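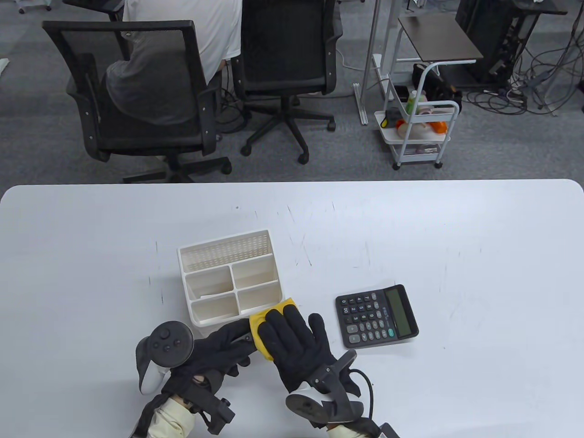
1/ Wiping down a desk organizer, yellow cloth in the right glove, and I couldn't be happier with how our new replay tool handles this kind of demo!

2/ Flevico takes the wrist controller poses and lines them up with the head view. Before, the two clocks drifted up to 49 ms by the end of a long take (ugh). Now I can scrub through contact with a corner and the hands stay put.

3/ The small compartments are my favorite part. Cloth against an edge means lots of tiny direction changes, and the old smoother flattened every one of them. Stekon keeps them in.

4/ We're at 127 wiping takes in the new format, calculator left on the table for clutter. Policy training starts once we hit 300.

5/ Next up is the finger estimate under black gloves, still jumpy. Aiming to have a fix merged in November. Plots coming!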